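Der Most von Rathjen

Als Idalina Lobo die Kelterei von ihrer Tante übernahm, standen im Keller noch 2814 Flaschen. Es war Apfelwein, herb und ein wenig trüb, und keiner im Dorf wollte ihn mehr kaufen. Die Alten tranken jetzt wegen der Tabletten nichts, und die Jungen tranken sowieso etwas anderes.

«Du musst den Alkohol herausnehmen», sagte Vicente Iturra, der ihr mit den Fässern half. Er sagte es so, wie man sagt, dass man einen Stein aus dem Schuh nehmen muss.

Idalina hatte einmal einen Apfelwein ohne Alkohol probiert. Er hatte nach nassem Karton geschmeckt, und sie hatte das Glas in den Blumentopf ihrer Gastgeberin geleert. Trotzdem schrieb sie an die Firma Cleltov, die solche Anlagen vermietete, und bekam nach zehn Tagen einen Brief mit einem Preis, den sie zweimal lesen musste. Dann legte sie den Brief in die Schublade zu den Korken.

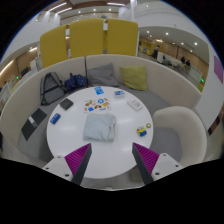 Den ganzen Winter blieb er dort liegen. Im Dezember kam der Frost, und Idalina ging jeden Abend mit der Lampe hinunter, um nach den Fässern zu sehen. Sie sprach mit ihnen, was sie niemandem erzählt hätte. Die Tante hatte das auch gemacht, aber die Tante hatte mit ihnen geschimpft.

An einem dieser Abende klopfte Kimie Onishi an die Tür. Sie führte das Gasthaus an der Brücke und hatte Schnee auf den Schultern.

«Ich habe eine Hochzeit», sagte sie, noch bevor sie den Mantel auszog. «Fünfundvierzig Gäste. Die Braut ist schwanger, ihr Vater darf nicht trinken, und der halbe Chor fährt selber nach Hause. Was soll ich ihnen geben, Sprudel?»

«Gib ihnen Saft.»

«Saft gibt man Kindern. Sie wollen anstossen.»

Idalina holte den Brief aus der Schublade. Er roch nach Kork. Kimie las ihn im Stehen, bewegte beim Rechnen die Lippen und sagte danach nur, dass sie 700 vorstrecken könne, mehr nicht, und dass sie dafür den ersten Kasten haben wolle.

Die Anlage kam auf einem Anhänger und machte ein Geräusch wie ein schlafender Hund. Vicente traute ihr nicht. Er setzte sich auf eine umgedrehte Kiste daneben und liess sie nicht aus den Augen. Der erste Versuch schmeckte wirklich nach Karton. Der zweite schmeckte nach gar nichts, was Vicente für einen Fortschritt hielt. Beim dritten gab Idalina einen Krug vom Saft der späten Äpfel dazu, die so sauer waren, dass die Tante sie immer den Vögeln gelassen hatte.

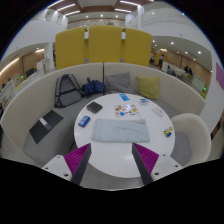

Das gefaltete Tuch auf dem runden Tisch.

Sie probierten ihn in der Küche, aus den kleinen Gläsern. Vicente trank, schaute zum Fenster hinaus und trank noch einmal.

«Und?», fragte Idalina.

«Er ist sauer.»

«Das weiss ich.»

«Meine Mutter hätte ihn gemocht», sagte er, und weil seine Mutter in ihrem Leben sehr wenig gemocht hatte, füllte Idalina sein Glas wieder auf.

Auf das Etikett schrieb sie von Hand den Namen Rathjen, denn so hiess der Hang, an dem die sauren Bäume standen. Kimie fand, man müsse auch «ohne Alkohol» daraufschreiben, und zwar gross. Darüber stritten sie bis nach Mitternacht. Am Ende stand es klein auf der Rückseite, und den ersten Kasten trug Vicente selber über die Brücke.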